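Ticket 2046 - Kindeo cell, Drirmont site
Status: reopened
Component: Jenkins nightly run, grasp-release step

Closed twice now as "gripper calibration" and I don't believe it. The fault is the same each time: the cell is told to let go of the cloth, the log says RELEASED, and the job stops 20 seconds later on a hold-check timeout. It did it on 3 runs in October. Recalibrating changed nothing I could find in the logs.

The last fix note also blames the marbled table top for confusing the wrist view. Maybe. I'd like to see some evidence first. Blue cloth on black and white is not a hard case. 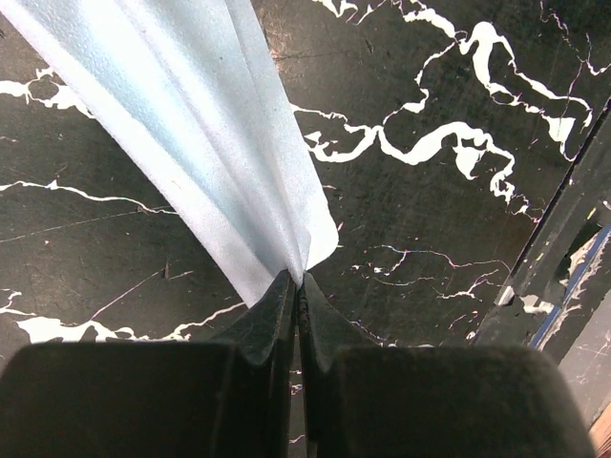
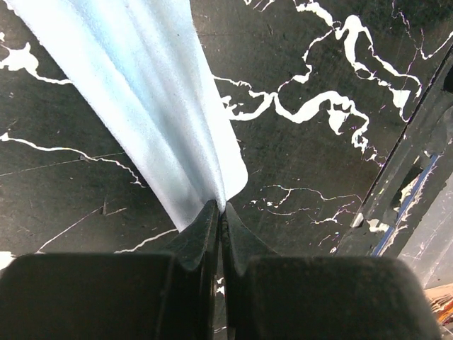
Kindeo cell. First two from the wrist, third from the fixed view.
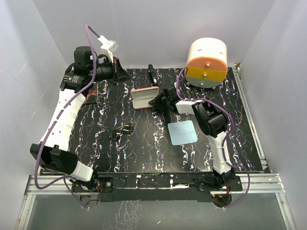
Sokulport support replied that the release message is sent when the command goes out, before the fingers have moved, so RELEASED in the log proves very little. They want the finger position trace for a failed run and ask us to leave the timeout alone until they have read it.

Fine, but that is a different story from the one on the last two closures. Trace logging is now on - 3 failed runs to be attached before anyone touches the status. Please don't close this on a single good night. We had one of those before the last closure as well.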